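## 3. How people talk about worktops

I came to this subject sideways. My first plan was to write about kitchen catalogues, but the more of them I read, the more I got stuck on one small habit — the way sellers borrow the language of weather and water to describe stone. A slab is "stormy", a vein "runs" or "breaks", a corner is "calm". I wanted to know if ordinary buyers do the same when there's no brochure in front of them.
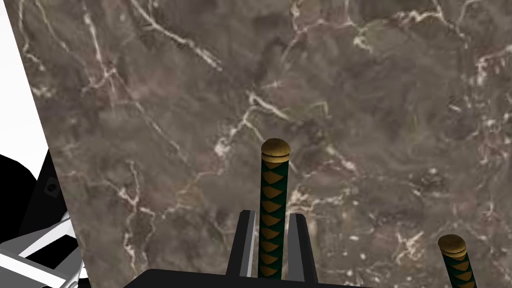
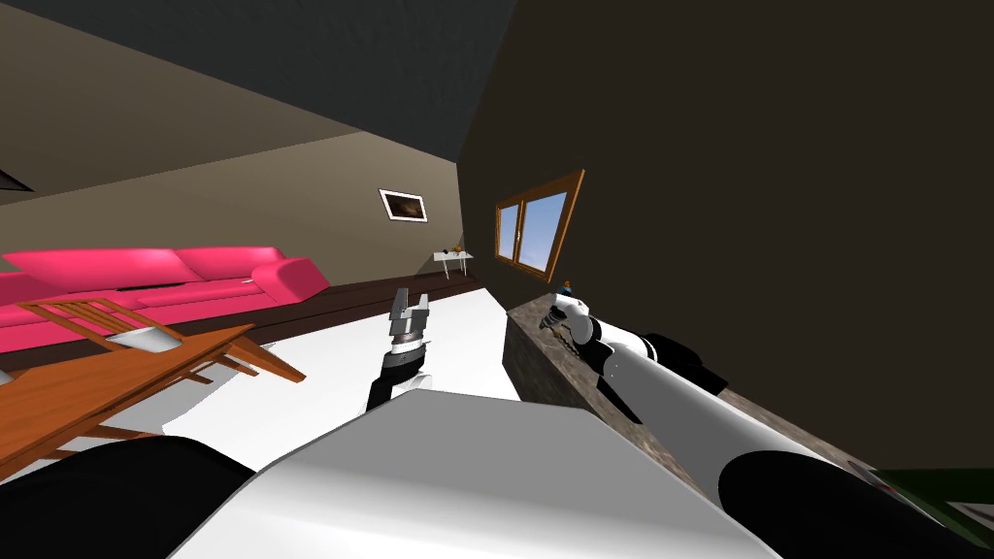 Figure 2. Stone surfaces in rendered interiors: veined marble (first panel) and a dark, mottled counter (second panel).

So I sat in on showroom visits at Skurnik and Tramico, six in all, and wrote down every word people used for a surface before a member of staff had said anything. I also went through 3,804 comments left on the Bergmann customer forum, which took me most of a winter and a great deal of tea. Leif Bech read a share of them separately, and where we disagreed we argued it out over the phone (he usually won).

Weather words were much rarer than I'd hoped. Buyers mostly reached for food. Pale stone was "nougat" or "rice pudding", darker stone was "fruit cake", and one couple spent their whole visit calling a sample "the gravy one", quite fondly. Hjaltested found something similar with floor tiles, and I think he's right that people name a surface after whatever they expect to put on it. Gunnlaugur, if you're reading, I still don't agree with you about bathrooms!

Four of the visits were long enough for me to hear the words change. Once the staff joined in, the food talk thinned out and the catalogue words crept in, first as a bit of a joke and then in earnest. By the time prices came up, "the gravy one" had become "the Pravusa", its proper trade name, and it stayed that way until the couple got back to the car park, where I heard them slip straight back into gravy.

Two of the visits ended in an order. I haven't tried to link that to the wording — the numbers are far too small — but I did go back to my notes on both, and I'll take them in turn in the next section.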